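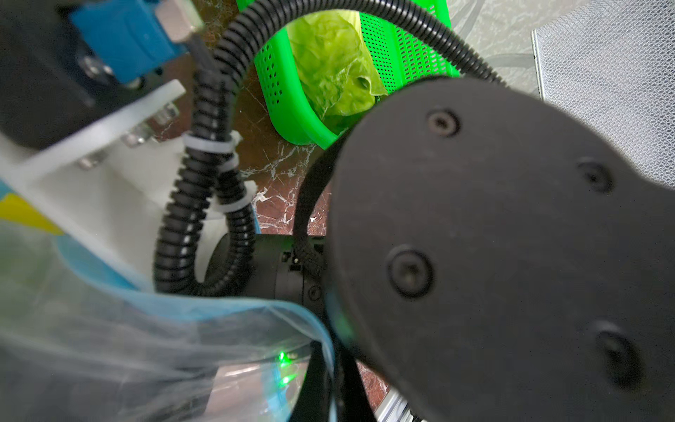 Figura 1. Vista desde la cámara de muñeca, con la cesta verde sobre la mesa de trabajo.

Informe de avance - recogida de demostraciones para el sistema de aprendizaje
Proyecto Nurutmont
Fecha: 19 de octubre de 2025
Preparado por: Blagoje Perić
Para: Rekha Gowda, Culutent

Trabajo realizado

En este periodo se han grabado demostraciones de 13 tareas de mesa, todas con objetos domésticos: cestas, bolsas, recipientes y paños. La operación a distancia la han llevado Sorin Kadrić y Fatos Halilović por turnos. Cada tarea se repite cambiando la posición inicial de los objetos, y el operador anota al terminar si el intento es válido.

Las bolsas de plástico siguen siendo el material más lento. Se deforman en cada agarre y el operador necesita corregir varias veces antes de cerrar la pinza. De las 13 tareas, cinco incluyen bolsas y han ocupado la mayor parte de las horas de grabación.

Cámara de muñeca

El plato de montaje y los tubos corrugados ocupan buena parte de la imagen. Hemos mantenido la cámara en la misma posición durante todo el periodo para que las grabaciones sean comparables entre sí. Hubert Zalewska ha preparado una propuesta de soporte más adelantado - todavía sin fabricar - que se probará en una serie aparte, sin mezclarla con los datos actuales.

Revisión de los datos

Se descartan los episodios con pérdida de sincronía entre cámaras y los que terminan antes de soltar el objeto. Las etiquetas de texto las revisa una segunda persona. Quedan 10 tareas revisadas por completo y tres pendientes de etiquetar.

Previsto para noviembre

- Terminar el etiquetado pendiente.
- Entregar el primer lote a Brurnbridge para el entrenamiento.
- Grabar la serie de prueba con el nuevo soporte.

No se solicita ampliación de presupuesto. Necesitamos confirmar antes de la entrega el formato de las etiquetas, que sigue abierto con Brurnbridge.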